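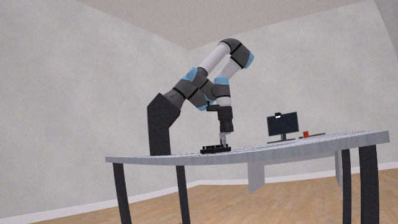

Dutberg robotics club > Simulation entries

fenwick_t
So we're entering the sorting round with a policy trained purely in sim. 3,004 episodes, 267 of them failed. I'm not convinced that tells us anything about the real arm.

mossback
It tells you it works nine times in ten, which beats what Basden had last February.

fenwick_t
In a room with the same walls and the same table every time. Move the red cup and then show me the numbers.

ohmslaw
Agree with fenwick. Did anyone vary the lighting, or the friction on the fingers? I read the Utau config and couldn't find either.

mossback
Lighting yes, in the last 346. Friction no. Feel free to write it.

ohmslaw
So most of it had one lighting setup. Lovely.

pindrop
Fabbri's rules only ask for more than 3,000 episodes. They don't say varied. I'd submit it.

fenwick_t
Passing the rules isn't my worry. We've got one evening on the hardware and I don't want to spend it watching the gripper press into the tray.

mossback
Fine. I'll rerun with friction on tonight, but you're writing the report.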